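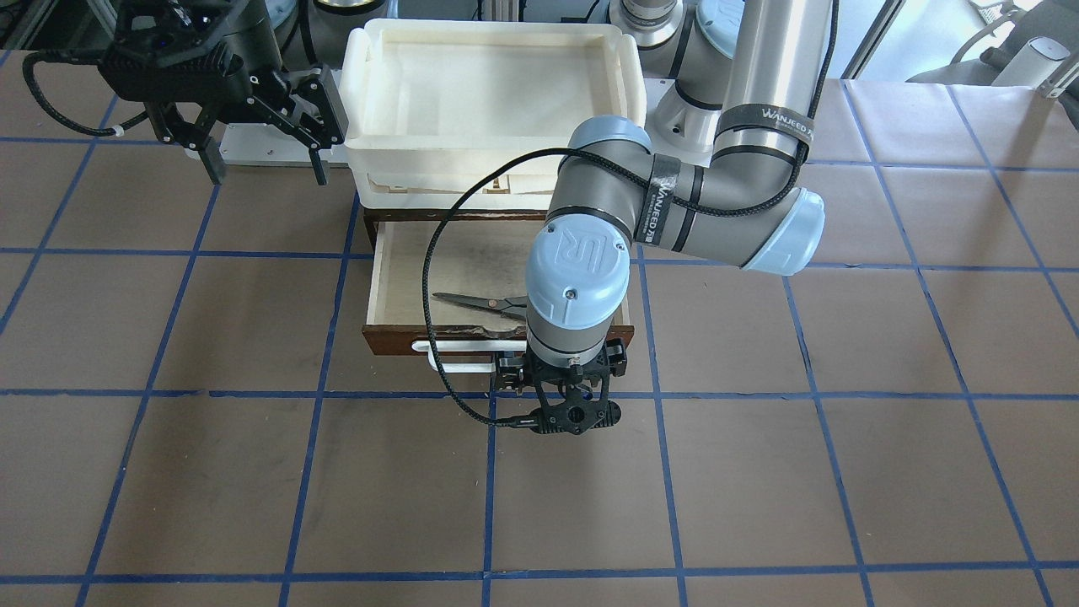 **Randi Berge**

Cable day on Rirnon! I promised a few of you I'd write down how I look after the cable on the left arm, and I've been putting it off all through September, so get yourselves a coffee, this is going to be a longish thread.

---

For anyone new here, Rirnon is our two-arm cell at Brovau. The arms reach down over a table and spend their working lives opening drawers, moving trays, picking things up and putting them somewhere else. I look after the hardware side. Other people make the arms clever, I make sure the plugs stay in.

---

The gripper on the left arm gets its own cable on the outside, so it has to follow every move the arm makes. The wrist is the greedy part. It can turn a long way in both directions, and whatever slack it wants has to come from somewhere, or it comes out of your connector.

---

When I took over the cell the cable was strapped down at every link, very neat, very pretty, and I was so pleased with it. Then we had a gripper that dropped off the network whenever the wrist went past a certain angle, and I spent a whole afternoon blaming software. (Sorry again to everyone in the software corner. I did bring buns.)

---

So now I use two straps on that arm. One goes on the upper link and one on the forearm link near the elbow, and past the elbow the cable is left free to swing out in a big lazy curve and come back in to the gripper from the side. It looks a bit untidy and I've made my peace with that.

---

The straps are plain wrap-around ones with WANJEED printed down them in white. I get asked for the name a lot. They grip the braid without biting into it, and I can undo one with my left hand while the right is holding the cable, and after a morning of cutting zip ties off a robot you'll understand why I care.

---

Please don't use zip ties on a braided sleeve where the arm bends. A tie makes a hard edge and the braid frays right beside it, then the frayed bit catches on the joint cap. Down low where nothing moves I'm more relaxed about it.

---

Okay, the routine. I start by putting the arm in the awkward pose, wrist down in front of the open drawer, because the drawer is the lowest and closest work we ask of it and the elbow folds up sharp to get there. If the cable is happy in that pose it will be happy nearly anywhere over the table.

---

Then power off to the gripper, emergency stop in, and a tag on the pendant with my name on it. I know, I know, you're only going to touch a strap. Tag it anyway! I have a colleague who is lovely and helpful and will press play on anything that looks paused.

---

With everything still, I run the cable through my fingers from the top to the plug. Slowly. You're feeling for a flat spot, a stiff spot, or anywhere the braid feels fuzzy. Your fingers will find it well before your eyes do, especially on black braid under our ceiling lights.

---

The elbow strap gets undone and redone every time, even when it looks fine. Straps creep. Ours likes to work its way toward the joint, and once it's there it starts pulling on the loop at just the wrong moment. I put mine back on the straight part of the link, snug enough that the cable can't slide but I can still get a fingertip under the edge.

---

Leave the loop alone until both straps are done. I used to set the loop first and then tighten, and every single time the tightening ate a bit of it and I'd be back at the start, muttering. Upper strap, elbow strap, then let the rest hang and see what shape it wants to be.

---

The plug is next. I seat it, tighten the collar by hand, and then hold the cable a little way back and wiggle it very gently while watching the connector. If the collar moves at all, it comes off and goes on again. No pliers, please. A collar that needs pliers has a crossed thread, and pliers will make that permanent.

---

Power back on, tag off, everybody's hands out of the way, and then we do the slow wrist test. Speed right down, wrist all the way one way, all the way back, while I stand off to the side with the stop button in my hand and watch the curve open and close. It should look sleepy. Any sudden little hop means something is snagging.

---

I do that test 14 times. There's no science in the number, it's how many the old check sheet had boxes for, and by now I'd feel strange stopping at any other. Then the same again with the gripper opening and closing at each end, and if it drops the connection even once I go back to the plug.

---

The bit that always gets forgotten is checking the curve against the furniture. A loop that clears everything in free air can still drag over the edge of an open drawer, or hook the handle on the way past. I walk the arm through the drawer approach by hand-guiding it, both with the drawer open and with it closed, and I keep my eyes on the cable and off the gripper. It's harder than it sounds - the gripper is the interesting end!

---

The other arm matters too. Two arms over one table means the left one's cable can end up in the right one's space, and the collision checker has no idea the cable exists. In the Vakard setup file we pad the forearm on the loop side so the planner keeps a polite distance. If you make your loop bigger, make your padding bigger as well. I forgot that once and the right gripper very tenderly picked up the left arm's cable.

---

While I'm at the table I look over the paper too. We cover the top with brown kraft paper and lay out a grid on it in blue tape, so whoever is setting up a run can put things back in the same square as last time. The paper scuffs, and I can live with scuffs, but a lifted tape end will catch on fingers, both the robot kind and the human kind, so I press them all down with a thumbnail as I go around.

---

We change the paper when the creases start making small things rock. It's a two-person job if you want the lines straight. I've done it alone and the grid came out with a charming lean to it, and I heard about that for a month.

---

The cabinet gets a wipe and the drawer gets pulled in and out by hand a few times. If it sticks for me it will stick for the robot, and the robot is much less gracious about it. A rub of candle wax on the runners sorts ours out. Furtado, who built the cabinet for us, told me to use a plain white candle and never the scented kind, and I have never asked what happened with the scented kind.

---

Last of all, the log. I write down the cycle counter, where the elbow strap was sitting when I found it, and anything my fingers didn't like. Today's counter read 2,844 since the last new cable, and the strap had crept a little, the same direction as always. The braid felt good the whole way down.

---

I swapped the previous cable after it went stiff near the plug. It was still working perfectly well and I got some looks for throwing it out, but an intermittent fault in the middle of somebody's long run costs a lot more goodwill than a cable does. I keep a spare in the bottom of the tool cart with its straps already wrapped around it, ready to go.

---

Somebody asked whether it would be nicer to run the whole thing inside a hose with proper clips. Probably, yes! I've priced it up and I'd like to try it on the right arm first. For now the straps let me get at everything in 6 minutes, and on a cell where the gripper gets changed as often as ours does, that counts for a lot with me.

---

If you run an outside cable on a similar arm and do it differently, I'd really love to hear where you put your straps, and particularly what you do about the elbow. I'll be around until the late afternoon run starts, and then I'm off to find a candle.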